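The Case for a Bare Board

By Arif Karunaratne

7 min read

548 shares | 13 comments

My wife's theory is that every man gets one piece of furniture he is allowed to be unreasonable about. Her father had a recliner. Her brother has a thing in the garage that he calls a standing bench, though he has never been seen standing at it. Mine is a slab of maple, and I have been unreasonable about it for three years.

I bought it as a countertop offcut at Mridha, a lumber and salvage place on the far side of town where the staff will let you wander for an hour before asking if you are lost. It had been cut from somebody's kitchen island to make room for a sink. I like to think about that sink now and then, sitting where my board used to be. The man at the register wanted to know what I was going to make with it. I told him I was going to put it on a table and work on it. He looked at the board, and then at me, and charged me the full price.

I want to argue for the plain wooden work surface, and against nearly everything that has been sold to me in its place.

Consider the Batstead. The Batstead was the bench I owned before, and it came in two boxes with a booklet. It had a drawer for bits, a rail for clamps, a magnetic strip, a ruler printed along the front edge, a cup holder, and a recess whose purpose the booklet gave as "parts." I loved it for a week. After that I noticed that I was doing all of my work in one corner, on the only patch that didn't have a feature in it. The ruler wore off, starting at the one-inch mark and proceeding in order. The recess filled up with sawdust and one washer. When I tried to plane a drawer front on it the whole thing walked across the garage with me, like a dog that wants to be let out.

So I gave the Batstead to my brother-in-law, which is how he came to have a standing bench, and I went looking for something with fewer ideas of its own.

There are people who will tell you the answer is metal. I have a neighbor in this camp. He has a steel table from Dalau, full of holes on a grid, and he can bolt anything to it, and does. He has bolted down a vise, a lamp, a grinder and a radio. I grant him that the grid is a beautiful invention. You can put a thing exactly where you want it, so long as where you want it is where a hole is. But set a chisel down on that table and you can hear it from my kitchen. Drop a small screw and it heads for the nearest opening with what looks like relief. He keeps a tray underneath for the ones that get away, and on Saturdays he sorts the tray.

The sensible arrangement is to let each material do the part it's good at. Metal below, because metal doesn't move and takes a bolt. Wood on top, because wood forgives you. It took me far too long to arrive at this, mainly because arriving at it meant telling my neighbor he was half right.

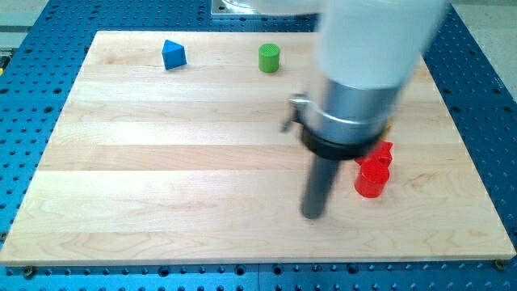
A board that is fastened down is a different animal from a board that is merely lying there. I resisted the screws for months. I had paid full price for that maple and I wasn't about to put holes in it. I tried rubber pads, then a damp towel, then a sheet of the grippy stuff that goes under rugs. Each of these worked until I leaned. In September I gave up, drilled the corners, sank the heads so they wouldn't catch a sleeve, and leaned on it as hard as I could. Nothing happened. I stood there leaning for some time.

Two screws along the front edge do most of the work, by the way. I put in more than that because I am who I am, but the front pair is where you push and the front pair is what holds. Don't run them down as tight as they will go, either. Wood wants to get a little wider in the summer and a little narrower in the winter, and if you forbid it, it will do it anyway and take a corner with it.

About the strips. Most maple boards you can afford are made of narrow pieces glued side by side, and there is a certain kind of person who can't see one without mentioning the seams. He will say that a single wide plank is the real thing. I have priced a single wide plank. Mridha had one that was 687 dollars, and it was already cupped enough to hold soup. The glued board stays flat on account of being made of pieces that disagree with each other. One strip would like to bend up and its neighbor would like to bend down, and they have been stuck together by somebody who didn't ask. I have served on a school fundraising group that ran on the same principle, and it too stayed remarkably flat.

I also happen to like how the seams look. The grain wanders along in one strip, gets to the glue line and stops, and something entirely different is going on next door. You can look at it for quite a while when you are supposed to be measuring.

The color matters more than I expected. A pale surface shows you everything. A dark bench swallows a black screw whole; on maple it sits there like a fly on a wedding cake. My daughter does her building on my board when I am not using it and sometimes when I am, and she has worked out that any block with a bit of color to it stands up and announces itself on that wood. She used to build on the rug, where the blocks went to be stepped on. Now she builds at my elbow, and what I get underfoot is conversation.

She has a habit of leaving one block behind. It's never the whole set, just the one, placed toward the back where I won't reach it without standing up. For a long time I took this for carelessness. I now believe it's a deposit. It says that the board is hers until further notice, and that I may use the remainder. I have tried moving the block to the shelf, and it comes back.

This brings me to the strongest argument against my position, which is that an empty surface doesn't stay empty. My wife makes it often and with evidence. A flat clear board in a house is an invitation to put down the mail. In one week I have taken off it a library book, a cereal bowl, a bag of rock salt and a shoe. The Batstead, whatever its sins, never had this trouble, as there was nowhere on it to put anything.

I have thought about this and my reply is that a bare board can at least be bared again. You lift off the shoe and you have your bench back. With the kind that comes in two boxes, the clutter is molded in at the factory, and you will never be rid of the cup holder.

A catalog came last week from Skostolby, who have discovered wood. They are offering a "heritage maple work experience" for 500 dollars, with a slot for your tablet and a groove for your pen. I studied the photograph for a good while. Underneath the slot and the groove there was a decent piece of maple, and I felt for it the way you feel for a nice dog in a sweater.

Mine has a burn on it now from the soldering iron, and a pale ring that I am told came from a mug of mine. There is a line of small dents down one side from an afternoon I don't discuss. In the spring I plan to sand it all off, if I can get to it. I'll need the use of the whole surface for that, and I have been informed that I will have to ask.

13 comments

Contact the editors | Copyright 2024 | Back to top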